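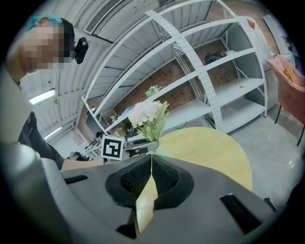
Handling practice with artificial flowers at the Stindomura training room in Nurnley.

Stindomura to bring robot arms to Nurnley packing hall, with staff teaching the handling work

NURNLEY, September – Stindomura, which supplies artificial flowers and table arrangements to hotels and event halls, will put two robot arms to work in its Nurnley packing hall early next year. The company employs 143 people at the site. No jobs will be cut as part of the project, and the packing teams have been asked to show the machines how the work is done.

The arms will be supplied by Brunner, an automation firm that has worked with Stindomura on its conveyor line. They will take over one step to begin with: lifting finished bouquets from a shelf or table and standing them in a vase or shipping sleeve. On a busy shift the hall handles 600 bouquets, and each one is picked up and put down several times before it leaves the building.

"Our people can pick up a bunch of flowers without bending a petal, and they do it all day," said Edeltraud Koller, head of operations at Stindomura. "It is hard on the wrists and shoulders. We want the machine to do the repeat lifting and our staff to do the arranging and the checking."
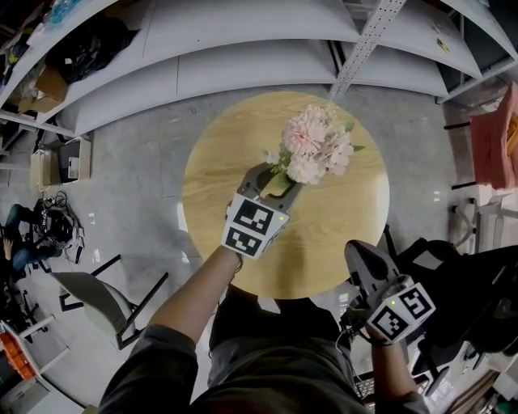
A bouquet held by the stems in one of two hand-held grippers during a recording session.

Training for the project is called Tekine. Employees who sign up work with a gripper in each hand and go through everyday handling tasks. Cameras and marker cubes on the equipment record how the hands move, and Brunner uses the recordings to prepare the robot arms. Sessions last 40 minutes and count as paid working time. Participants keep their normal hourly rate plus a training allowance, and they can leave the program at any point and go back to their regular station.

Recordings are used for the handling project only. Under an agreement with the works council, they may not be used to measure the speed or output of any employee, and faces are blurred before the material leaves the company.

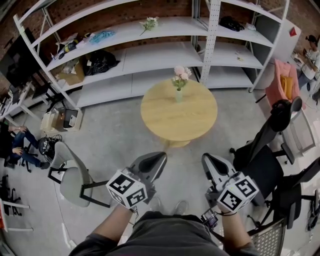 Once the arms are running, the job of packer will change in several ways. Each shift will have an operator for the robot cell, chosen from the current packing staff and trained on site. Operators will load the shelves, clear stoppages and decide when a bouquet needs to be finished by hand. The posts will be one pay grade above the present packing grade and will be advertised internally first. Employees who do not want to work with the machines can stay in arranging, returns or order picking.

Stindomura also expects to drop the late Saturday shift in the wedding season, which has been hard to staff. The final shift plan will be agreed with employees after the first three months of operation. 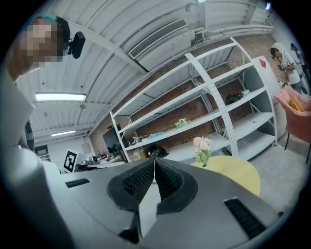
Brunner asked for the practice tasks to stay close to what the hall does every day. Stems are thin and slide easily, and blooms catch on each other when a bunch is pulled out of a row. The grippers have textured black pads that meet in a V, and trainees learn to close them low on the stems and away from the heads. Bunches are set down on open shelving as well as in a glass vase on a round table, so that the recordings cover different heights and reaches.

"A robot that only knows one table is no use in a packing hall," said Leopold Marti, project manager at Brunner. "The staff here vary the task without being told to. They turn a bunch to find the good side, or they change their grip halfway. We would not have thought to write those things down."

Information meetings for all shifts will be held in the Nurnley canteen at 2 p.m. and repeated for the night team. Questions about pay grades and transfers should go to the personnel office.

About Stindomura
Stindomura makes and rents artificial flowers, garlands and table arrangements for hotels, restaurants and event halls. Its packing and returns operation is based in Nurnley.

Media contact
Edeltraud Koller, Operations, Stindomura, Nurnley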